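Fitstead Robotics Club – Call for Student Operators, Spring Term
Posted 10 March 2022

The Fitstead Robotics Club is looking for students and patient locals to join the household chores project. The job title is "operator." Your parents will call it sweeping.

The project has been going since November. We're teaching a two-armed machine to do the sort of housework that people put off until company is coming. So far it has a decent record at picking up socks, a mixed record at folding them, and a record at sweeping that we would prefer to discuss in person. Sweeping is where you come in.

An operator drives both arms at once from a pair of hand controls, one for the broom and one for the dustpan, and repeats the same small cleanup until there's enough good material for the programming team to work from. We want 2,000 usable runs by the end of term. We have 118. You can see why we're advertising. 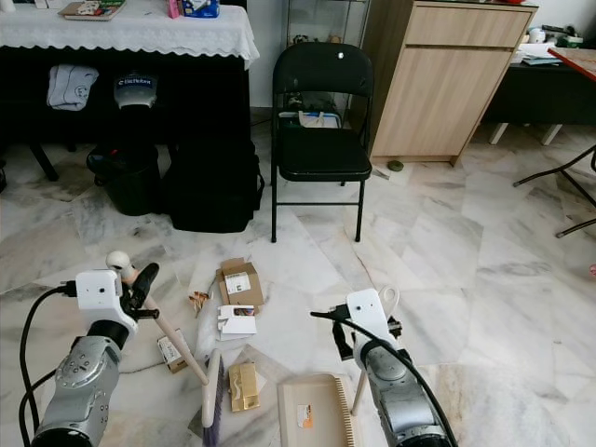 A run starts when the floor has been messed up to the satisfaction of Berwyn Samuel, who takes this more seriously than anyone should. It ends when you say "done" and mean it. Runs where the operator gives up, sneezes or kicks the mess into the pan with a foot are kept in a separate folder. The folder is not small.

What you'd be doing
Driving the arms in shifts of up to 51 minutes, which is how long the previous group lasted before getting silly. Resetting the floor between runs. Writing one line per run in the log, in words that another person can read ("bad" is a start, but tell us how). Coming to one meeting a week, where we watch the worst runs together and eat something.

What we're looking for
You should be at least 16, or have a parent sign the form. Steady hands help. Experience with video games helps less than you'd think, and gamers are asked to keep their opinions about the controls until week two. You don't need to know how to program, although if you do, Ruth Bedoya runs the programming side and will find you before you've taken your coat off.

We'd especially like to hear from left-handed people, people who have worked as cleaners, and anyone who can stay in a good mood while a toothpick rolls away for the ninth time. Cleaners in particular: we've been arguing about broom angle for a month and would like to be told the answer.

What you get
School credit if your school is Lostdale or Urrego – both have agreed to count it as project hours, 68 for the full term. Everyone else gets a certificate, a club shirt in one of the two sizes we have left, and their name on the team entry for the Terkon household robotics contest. Last year we placed in the lower half, and the judges called our entry "sincere."

There's no pay. We asked.

How to apply
Pick up a form at the Fitstead front desk or ask either of us for one. It's a single page. Under "relevant experience," please put down the most boring thing you've ever done well, and how long you kept it up. We read that part first.

We'll invite people in for a short tryout, which is three runs with the broom and a chat. Don't practice at home, it's nothing like sweeping with your own arms. Wear shoes you can kneel in – the small stuff still has to be put back by hand before each run, and Berwyn likes it spread out properly.

Questions about credit go to Ruth. Questions about the mess go to Berwyn. Complaints about the shirt sizes can be written on the back of the form.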